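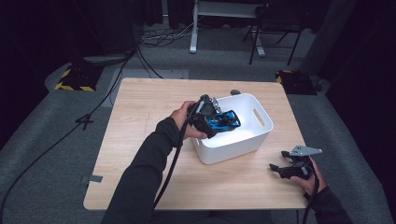
I'd been trying to get into one of Skukon's open days since September, and when I finally did, the first thing Berkay Güler said to me was "mind your feet". Fair enough – there are cables all over the carpet. He runs the teaching side of the place, meaning he's one of the people who shows the machines how to do things by doing them himself, by hand, over and over. The job of the day was tidying up. You wear a gripper on each hand, you pick something up, and you drop it in the white plastic bin on the table. The blue-and-black thing going over the rim in the left gripper had me guessing, and I still couldn't tell you for sure if it's a shoe or a toy.

"Everyone thinks it's going to be boring," Berkay told me, "and for the first ten minutes it's really hard. Then it's boring." He laughed at that, but he didn't take it back. On a good day he gets through 400 goes. His record is 457, and he told me that number twice.

I asked what makes a bad one. "Rushing," he said. "If you fling it in, the robot learns to fling it in. It copies your mood, nearly. When I've had a rough sleep, Orhun can tell."

Orhun Coşkun does the software, a program they call Dillomeo, and he confirmed it from behind a laptop. "I can pick Berkay out of a pile of recordings in two seconds. He always goes in from the left. I've asked him to mix it up." Had he? "A bit," said Berkay.

Then it was my turn! I'm no good with chopsticks and this felt a lot like that, only heavier (my wrists were sore on the bus home). I knocked the bin sideways on my first try and got a polite "that's all right" from both of them. By my fifth I was feeling pretty pleased with myself, until Orhun mentioned that they'd be keeping two.

What colour the bin is matters more than I'd have guessed. Orhun says bright white is tricky under some lights, and they'll be swapping in other ones before Christmas. They've got 1590 good recordings of this one job so far and he'd like a lot more. "Ask me when it's enough and I'll say next month. I said that last month too."

I also wanted to know if it bothers Berkay, training up something to do a chore he could do himself. He had a think about it. "I've got two kids," he said. "Have you seen my living room floor? Take the chore."

The next open day is at the Çınar building, with room for 27 people, and you book through the front desk. Wear sleeves you can push up.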